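Repair Shops Deserve a Spot on Main Street
By Alasdair Dunbar

When my town redid its downtown zoning in January, small repair shops were left off the list of approved uses. Cafes made it. So did nail salons and banks. 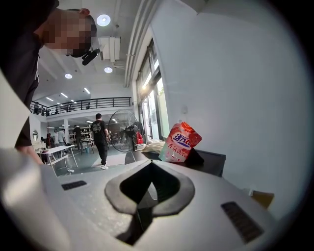
I think that was a mistake. A repair shop brings people in twice, once to drop off and once to pick up, and most of them buy lunch on one of those trips. Rents out by the highway are lower, but the bus doesn't go there, and plenty of people with a broken toaster don't drive.

The council says repair work is noisy. Some of it is — engine work belongs elsewhere. Sewing machines, lamps and radios make less noise than the coffee grinder at Mastix, where I'm writing this.

The list comes up for review in 2 years. I would like to see it changed sooner, while the old shoe store is still vacant.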